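工坊来信：插花机的进度，还有一堆线

上一期信里我说过，下一次写信的时候Okham应该已经能自己把一枝花放进杯子里了。嗯……能是能，看你怎么定义"放进"。先从头说吧，这个月事情有点多，我边喝茶边写，想到哪儿写到哪儿，你们随便翻。

先给新订阅的朋友补一句：Okham是我们几个人在Grendville共享工坊里攒的一套双臂插花机，目标很朴素，桌上散着花，旁边放着容器，机器把花捡起来插好。最初的念头是去年冬天聊天聊出来的，有人说机器人抓方块抓了几十年了，能不能抓点有脾气的东西。花就很有脾气！茎是软的，叶子乱伸，花头又重，你从中间捏起来它往哪边歪全看心情。后来我们拆拆改改，项目名字也换过两次，现在这个名字是从一张旧木牌上抄来的，没什么典故，别再写信来问我奥卡姆剃刀了，我每次都得解释一遍。

二月最大的一件事是把工作区的框架重新做了。老框架是木条钉的，臂一快起来整个台面跟着抖，标定做完撑不过一个下午。这次换成黑色铝型材，直接压在那张拼板木桌上，四边围一圈，臂的底座都往两侧走。型材是在工坊的公用锯上切的，切完去毛刺那一步千万别省，我右手食指现在还贴着创可贴。角上的连接件我一开始图便宜买了压铸的，拧紧以后肉眼看着是直角，拿角尺一靠就露馅，全退了重买。连同后来补的T型螺母、线夹和一把新的球头内六角，整个框架花了2,929元，比预算高，但我每次把手掌按在横梁上推一推，它纹丝不动，心里就舒服得很。

顺便说一下桌子。好几位问过为什么不换铝面板，说专业的都用铝面板。木桌面我是真喜欢，花落上去声音轻，夹爪误触了也只是磕一下。缺点是拼板之间颜色深浅不一，做视觉的时候有点烦，浅色的那几条跟干花的茎会混。我们暂时用的是假花，绿得很坚决，所以还没被这件事害惨。等到换真花那天再骂木头也不迟。

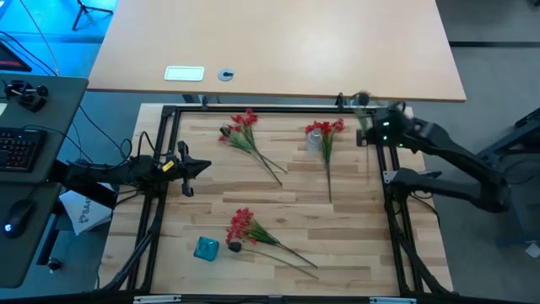 框架装好以后的台面，几束红色假花已经摊开，杯子也摆上了。

摆法是有讲究的，虽然看着像随手一扔。花头朝上边框的最好抓，茎往下垂，夹爪从外侧进来，碰不到叶子。斜着躺的就难一些，茎散得像扇子，夹爪一下去经常一把捞起三四根叶子，花倒没夹住。所以我们定了个规矩：每轮开始前，由不操作的那个人来摆花，操作的人转过去不许看。听着像小孩玩游戏，可如果自己摆自己抓，手会不知不觉地把花摆成好抓的样子，我自己就干过，回头看记录，一连好多轮花茎几乎平行，整齐得像超市货架。

杯子也折腾了一阵。透明的那只最招人恨，深度相机看它就像看空气，杯口的位置算出来一会儿前一会儿后，有一回算到了桌子底下。那只半透明的蓝绿色方杯好得多，边是直的，颜色也够，算法一眼认得出来。我本来想偷个懒，干脆只用方杯，Yabsira不同意。Yabsira Tufa是今年加入的，以前修相机，对光学这一套特别较真，她的意思是将来谁家的花瓶不是透明的呀？你总不能要求人家先买个蓝绿色方杯。行吧，有道理，于是透明杯留下来了，我继续跟它怄气。

她想的办法是让腕部相机来管杯口。头顶那只看全局，告诉臂大概往哪儿去，到了近处再换腕上的小相机，从侧面找杯沿那一圈反光。原理上很漂亮，杯沿的反光从斜侧看确实清楚。麻烦在于腕上的相机离花太近了，夹爪一夹住花，镜头前面就是满满的叶子。

我们为这个吵过两个晚上，气氛还行，主要是饿的。我主张把相机往外挪，支一个小架子，从夹爪旁边探出去看。Yabsira主张不动硬件，让机器在放花之前先空手看一眼杯子，把位置记住，再去拿花。她那个方案便宜，一行螺丝都不用拧，可每一轮要多跑一趟，慢。我的方案快，但支架一伸出去就容易扫到别的花。最后怎么定的？掷硬币。她赢了。
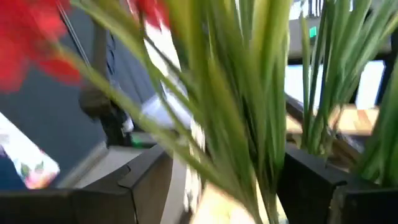 写抓取程序的人最怕的大概就是遮挡，这个月我算是结结实实领教了。以前抓木块，相机看见什么就是什么，顶多缺个角；换成植物，前后关系全乱套，一片叶子横在前头，后面的东西就被切成好几截，分割模型很认真地告诉你这里有五朵花。为了多练练模型，我们把腕部相机拍的画面一段一段翻出来看，看得眼睛发酸。细长的叶子挤成密密一丛，后面的背景只剩几道窄缝，红花瓣糊在左上角，这种画面让我自己来标，我也说不准那团红色到底是一朵还是两朵。而且臂在动，拖影一出来，叶子边缘全化了。我的对策很土：凡是糊成这样的帧，一律标"看不清"，让模型学会承认自己看不清，然后停一停再看。Yabsira给这一档起了个名字叫"眯眼"，现在日志里真的有一列就叫眯眼，月底翻出来，总共眯了763次。

这个"眯眼"带来的好处比我预想的大。以前识别结果来回跳，臂就跟着来回抖，像刚喝了三杯浓缩。现在它会停在半路等一下，等画面稳了再继续往前。旁观的人会觉得它在犹豫，甚至有点害羞（隔壁做皮具的几位已经开始给它加油了，小声的那种）。整体速度当然慢了，但掉花少了很多，我宁愿要这个。

再说说软件那边。标定工具Lakatos终于可以让别人用了！之前它只认我的电脑，路径写死，换台机器就报错，报的错还是我半夜写的、连我自己都看不懂的拼音缩写。这回我花了一个周日把它从头捋了一遍，路径全放进一个设置文件，报错换成人话。流程也简化了，开机，把标定板平放在框架里，点开始，臂自己转一圈，结束以后会告诉你误差是多少，超过4毫米它就不让你往下走。这个门槛是试出来的，再松一点，插杯子就开始插到杯子外面；再严一点，木桌面的起伏就过不去了，白天晒一下午和晚上量出来的都不一样。

白天那个光啊，也得单独抱怨一段。工坊那面大窗我当初多喜欢，搬进来第一天就抢了靠窗的位置，心想采光好、心情好、照片也好看。结果做视觉的人最不需要的就是心情好。太阳一出来，桌面上就一片反光，同一朵花，上午和傍晚的颜色能差出一个色号。我们试过拉帘子，隔壁的人不乐意；试过在框架上方加灯，想用灯压过太阳，那是不自量力。现在的做法是不跟它斗了，把一天里各个时段都采一些，让模型什么光都见过。每次采之前记一下几点、阴天还是晴天，记录本放在灰桌子那头，麻烦各位用的时候写清楚一点，上次有人在天气那一栏写了"还行"，我盯着看了半天。

夹爪的部分改动不多，但有一处值得说。手指内侧我们加了一层软垫，剪成小块贴上去的，夹花茎的时候不再打滑，也不会把茎掐出印子。之前用光面的手指，夹得轻了花会转，夹得重了茎就折，假花折了还能掰回来，真花可没有第二次机会。Plistis那边寄来了新一批舵机，力矩比旧款大，手感也安静了，我先换了左边那只，跑了几天没出毛病，右边的等我有空再拆。提醒一下也想自己装的朋友：负载别贪心，我们这套臂伸直了以后最多拎300克，一束花加上夹爪的软垫没问题，要是连瓶带水一起端，它会当场给你表演什么叫力不从心。我试过，地上那滩水是我拖的。

线还是一团糟，这个我认。臂一多，电源线、信号线、相机线全往桌子两边垂，走过去脚一勾就完蛋。我上个月买了一大包扎带，雄心勃勃地扎了一晚上，扎得特别整齐，第二天发现臂转到某个角度线不够长，又一根一根剪开。现在改用魔术贴，丑，但能反悔。如果你要做类似的东西，听我一句，先让臂把所有极限姿势都摆一遍，再去量线长，然后再多留一截。我写在这里主要也是写给下次的自己看。

有朋友写信问遥操作的部分，我简单答一下。现在教机器的主要办法还是人来带，人推着手柄做一遍，机器记下来，做得多了再训练。带的人不同，风格差得非常明显。我带出来的动作很直，从A到B，到了就松手；Yabsira带的动作会绕一个小弧，先从高处看一眼，再慢慢往下放，像在给人盖被子。两种数据混在一起训练，机器学到了一个奇怪的中间态，先走直线，快到了突然温柔起来。挺好笑的，不过成功率居然不低，所以我们也没改。

松手的时机是目前最难教的。花茎插进杯口以后，什么时候放？放早了，茎只进去一个尖，一松就弹出来倒在桌上；放晚了，手指会碰到杯沿，把杯子一块儿带倒。人手能感觉到茎碰到杯底那一下轻轻的顶，我们的夹爪感觉不到，只能靠电流的变化去猜。我看了很多条曲线，顶到底的时候确实有一个小小的鼓包，但叶子刮到杯沿也会有鼓包，长得还挺像。目前的土办法是看高度，低于某条线才允许松手。对杯子还凑合，对高瓶子就不行了，瓶口高，茎又长，那条线得跟着容器一起变，于是又绕回来了：你得先知道瓶口在哪儿。
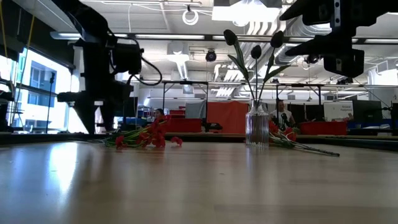
瓶口这件事，我和Yabsira目前的想法是给每种容器先建一个小档案，高度、口径、颈部最窄的地方，量好了写进去，机器认出是哪一种，就去查表。听起来不够聪明，我知道，群里已经有人笑话我们"这也叫智能"。可是先让它能稳稳当当地插进去，后面才有力气去谈不查表的事。量瓶子的活儿倒是挺解压的，一把卡尺，一杯茶，量一个写一个，我一下午能量完一架子。家里有闲置瓶子愿意借来的，请往Grendville前台送，贴上名字，口太小的就别送了，细到只能插一根筷子的那种，我们现阶段真的伺候不了。

两只臂的配合也开始做了，还很初级。想法是一只扶着瓶子，另一只插花，这样瓶子就不会被带倒。难点在于让它们互相躲开。框架里就那么大一块地方，左边往中间一伸，右边再往中间一伸，手肘就快打架了。我现在的规则特别笨：中间划一条线，谁先过线谁优先，另一个原地等着。等得久了还会超时报错，报错的提示音是我录的一声"哎"，录的时候觉得很可爱，听多了想把自己的嘴缝上。下个版本一定换掉。

说到下个版本，计划大概有这么几件。框架上要加一道软的限位，免得臂撞到横梁，上个月撞过一次，声音大得整个工坊都回头。右臂的舵机要换。数据那边想把真花加进来，先从茎硬一点的开始，玫瑰的刺要先剪掉，康乃馨好像也合适，满天星这辈子都不想碰。还有就是想请懂花的人来看看，我们现在的标准只有"插进去了没有"，至于好不好看，我和Yabsira都是外行，我觉得挺好看的那一瓶，我妈看了照片问我是不是还没插完。

借东西和占地方的事也交代几句。靠窗那张工作台我们晚上七点以后基本都在用，白天空的时候别的组可以用，但请不要动框架，哪怕只是挪一点点，标定就得重来。想把东西放上去的话，放框外面。假花可以随便拿去练手，用完放回袋子里，花头朝上，朝下放花瓣会压扁，压扁以后模型就不认识它了，这个坑我们也踩过，查了一晚上程序，最后发现是花的问题。灰桌上那套手柄请不要拔线，接口已经松了，拔一次我少一次命。

想来试着带一带机器的，周日下午过来就行，不用会写代码，会用手就可以。第一次上手会觉得夹爪慢半拍，别急，跟着它的节奏走，十来分钟就顺了。左撇子特别欢迎，我们的数据里右手的习惯太重了，凡是要从左边绕过去的动作，机器都做得很别扭。

哦对，有人问能不能拿到图纸。框架的图纸我整理好了，切割清单也有，回这封信我就发给你。夹爪软垫的剪裁样板还在改，手指尖那一小块总是翘边，等我找到不翘的胶再放出来。要是你已经知道哪种胶不翘，请立刻马上告诉我！

下一封信应该会写双臂扶瓶子的结果，或者写我怎么拆右臂，看哪件先做完。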